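Boseckの手押しラインマーカー、1シーズン使ったのでメモ

時間ないのでざっと書きます。サッカーの練習場で使ってる液体式のライン引き。前はSkorykの粉のやつ。粉は風の日がもう無理で、隣の駐車場から苦情がきて液体に変えた。

先に結論。線はきれい。洗うのが面倒。それでも買い替えて後悔はなし。

組み立ては工具いらず、ハンドルを差してレバーを倒すだけ。説明書は薄い。日本語のページはあるけど、ポンプの呼び水の説明が抜けていて最初の一本がまるごとカスカスになった。先に水だけで回して、ノズルから出るのを確認してから塗料。これ書いといてほしい。

走りは軽い。芝が短ければ片手でも押せる。朝露が残ってるとタイヤが滑ってポンプの回転が落ちる、で線が薄くなる。うちは土曜の朝7時に引くことが多いので、ここは毎回気になるところ。タイヤのブロックがもう少し深ければ。

線幅は調整できる。ただし目盛りがシールで、塗料がついて拭いたら消えた。今は自分でマジックで印つけてる。

塗料は純正のLuster。希釈して使うタイプで、1本2,594円。安くはない。1本で引ける距離はメーカーの表記だと500mになってるけど、うちの濃さだとそこまでいかない。雨の翌日でも残ってほしいから濃いめにしてるので、文句を言う筋合いでもないか。乾きは早い。ユニフォームについても洗濯で落ちた、これは助かる。 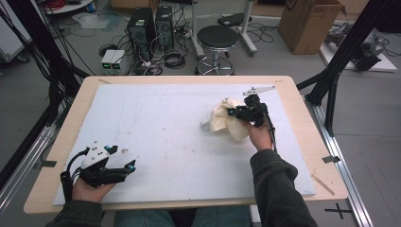
ノズルの掃除。ここが一番大事で一番サボりがち。使い終わったらすぐ水を通して、先端を外して、布で拭く。布は何でもいいけど毛羽が出るのはだめ、穴に詰まる。写真の白いボードの上でくしゃっとなってるクリーム色の布、色はああいう明るいのが使いやすい。白い塗料は見えにくいけど、錆や土がつけば一発でわかるので。紺のタオルでやってたときは土が残ってるのに気づかず、次の週に詰まらせた。あとフィルター。純正の替えは1枚222円、これは迷わずまとめ買いで。

詰まったときの直し方。針金は入れない。穴が広がって線がにじむ。ぬるま湯につけて一晩置けば大体抜ける。歯ブラシも可。

気になった点つづき。タンクのふたが固い。手袋だと開かない。冬はつらいとおもう。それとスタンド、傾いた場所で立てると倒れる。一度倒してペナルティエリアの横に白い池を作った。芝は枯れなかったけど、しばらく水たまりの形が残ってみんなに笑われた。

本体の重さは23kg、満タンではなく空の状態で。軽バンに一人で積むのはぎりぎり。腰にくる人は板を渡して転がして入れたほうがいいです。Trekwoodの折りたたみスロープを合わせて買って、こっちは何の不満もなし。

部品の分解は必ず白っぽい台の上で。小さいOリングが黒いので、暗い床に落としたら終わる。作業のあと台を拭くのも忘れずに、細かいカスがパッキンにかむと漏れます。9月に一回やって、ふたまわりからぽたぽた。
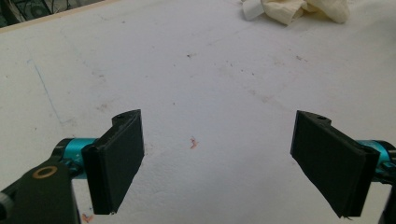 白い天板の表面。うっすら擦れ跡、赤茶や黒っぽい細かい粒。

ポンプの音は静か。粉のときみたいにガラガラいわないので、早朝でも気を使わない。地味にいい。

コーナーの円弧は慣れがいる。ひもで中心を取って、ゆっくり押す。速度が落ちると塗料が減るので、途中で止まらないこと。センターサークルは二人でやったほが早い。

サポートには一回だけメールした。目盛りシールの件。返事は翌日、新しいシールが封筒で届いた。同じシールなのでまた消えると思う。

向いてる人。週に何度も引く、芝のグラウンド、水道が近くにある。水道がないと洗えないのでそこだけは先に確認を。土のグラウンドだと線が割れる、試したけどおすすめしない。年に数回しか使わないなら粉でいい。

星は4つ。目盛りがシールじゃなくて刻印なら満点にした。冬に使ったらまた追記します。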